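Water on the table -- a morning at the Brarthorpe hall

She runs the water for the Arkescombe fun walk. Has done for years. We talked at the hall before eight, her with one eye on the clock, tea going cold.

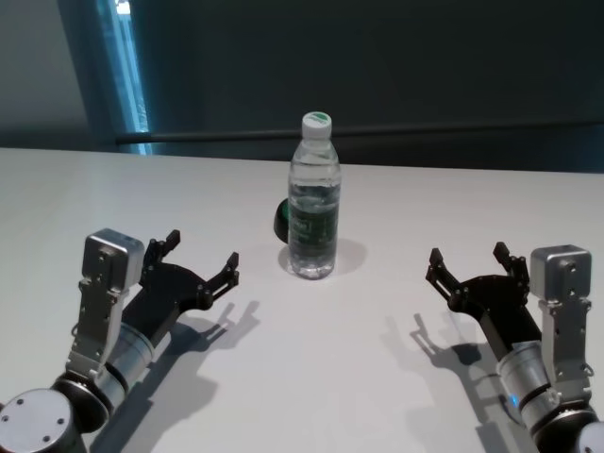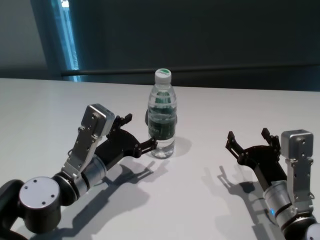 Bottled water, white cap, green label.

"Small ones," she says. "People carry a small one. A big one gets left on a fence."

Last March 28 cartons came in, and she wanted 40. "Rang everybody. Got the rest from Wirnberg -- different labels, who cares."

Does she like bottled? Long pause. "No. I'd sooner have taps. But there's 50 metres of hose between the tap and the oval and it tastes like hose."

Caps go in a seperate bin, she's firm on that. So is a clear, wiped table, nothing stacked two high. "Kids lean on it."

And the empties? "Bags. My car. It stinks of nothing, thats the good thing about water."

She has to go, the urn's on.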